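Subject: Re: [lab-equipment] Hand-held grippers: buy now or wait for the next budget?
Date: 23 November 2018

> We have a chunk of the equipment line left and it has to be committed before
> the year closes. Half of us want a second small arm. The other half want to
> put it into hand-held grippers and collect demonstrations with people instead
> of tying up the arm we have. Has anybody here budgeted for a hand-held setup?
> I'm interested in the costs that don't show up on the quote. Also, how many
> units would you start with?

Oh, I'm so glad somebody asked this, because we went through exactly the same argument at Uststead last spring and I have been wanting to write it up ever since!

Short version: get the grippers, start with 2, and keep a good part of the money back for everything that goes around them. The longer version follows (sorry, it got long).

We looked at Nurketti and Revov. Both sent quotes quickly and both were pleasant to deal with. Nurketti came in lower per unit, but the finger pads were bonded in, so a worn pad meant sending the whole jaw back. Revov charged more up front and sells the pads as a separate part. A pair of pads was 69 dollars when we ordered and I would put several pairs on the first purchase order. Ours go through them faster than I guessed, especially when people are handling cord, cable, and anything with a gritty surface. If you order them later you pay shipping again, and our purchasing office treats every little order as if it were a truck.

The thing I love about the hand-held route is how many people can join in. With the arm, we had one person driving and everybody else watching. With a gripper in the hand, a new person is doing useful work before lunch, and they get better at it so fast. It's a joy to see.

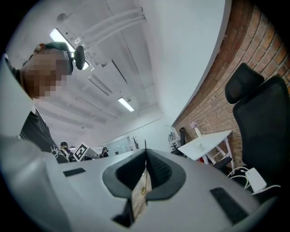
On to the costs that weren't on our quote. Power was the big one. We budgeted for the units and forgot that every station wants its own outlet, adapter, and enough cable to reach without crossing a walkway. Count your outlets before you sign anything. We ended up spending 600 dollars on power strips, longer leads, cable covers, and a charging shelf, all of it out of the general supplies line, and I had to write a rather humble memo about that.

Next is storage. Work out how many hours you want to record in a week, ask the vendor for the file size of one hour at the settings you will really use, and then add room for a second copy. We did the first two and skipped the third. Drives are easy to buy but they are slow to get approved here, so put them on the same request as the grippers.

Then printed markers, if your setup uses them for calibration. Ours were cheap paper prints at first and they curled. Have them mounted on something stiff and order spares in the same batch so the sizes match. The print shop will happily do it, but measure them yourself when they arrive!

And please put something in for the task objects. It sounds silly on a budget form, but if you want variety you will be buying cups, string, boxes, and small hardware all year long. I set aside 100 dollars a month for this now and it gets spent every single month.

For the stations themselves we had Cieślak build us two benches at standing height. They were not the cheapest, but the height adjusts, and our people are happier for it. If you have ordinary tables already, I would start with those and see how tall your operators are before you spend anything.

About the second arm — I wouldn't give up on it. You will want to run whatever you train on real hardware, and one arm does get crowded. But an arm needs floor space, a safety review, and a mount, and in our case the review alone took longer than delivery of the grippers. If your money has to be committed this year, the grippers are the purchase you can finish in time. Put the arm in the next request, with your first recordings attached. Our dean's office was much friendlier to the second request once there was something to look at.

A few things to ask either vendor before you commit:

Are the pads and the cable sold separately, and at what price?
Does the warranty cover drops? (Somebody will drop one.)
Is there a per-seat fee for the recording software after the first year?
Can they hold the price on further units until your next budget opens?

Revov said yes to the last one when we asked nicely, and it saved us a round of re-quoting.

I have our budget sheet with the line items in it and I'm glad to send it off-list to anybody who wants it. The storage tab is a mess, but the rest is readable. And do tell us what you decide — I would love to compare pad wear with another group.

Equipment planning, Uststead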